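About Plilel

Hi, I'm Tarek Berrada, and I started Plilel because I got tired of buying grippers off a spec sheet and finding out three weeks later that they couldn't hold a cup. We're a small shop that tries out arms, grippers, cameras and controllers for companies that would like to know before they spend the money. You tell us what you need picked up, we pick it up (or drop it, and write that down too!).

Most of what we do is side by side. Same cups, same tray, same table, different fingers. Last July we ran 917 grasps for a kitchen supply firm called Guvamora, and clear drinkware ate up 472 of those.

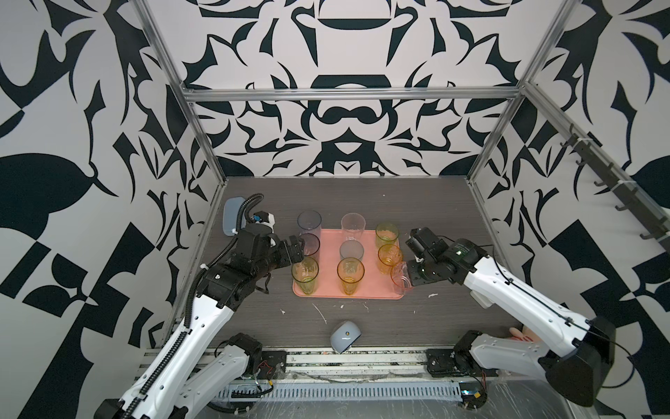
Trí Vũ handles the controllers and the wrist cameras, and he's the one to write to if your arm stutters on slow moves, a subject he will happily talk about all afternoon. I do the grippers and the reports. The reports are short, with the bad runs left in, and you get the logs as well.

We moved into the Stover building in January 2024 and have put nearly 22 gripper models through the cups so far. We don't sell hardware and we don't take a cut from anyone who does. If you've got an odd-shaped thing and two quotes you can't choose between, send us both, plus a box of the odd-shaped things – we go through a lot of them.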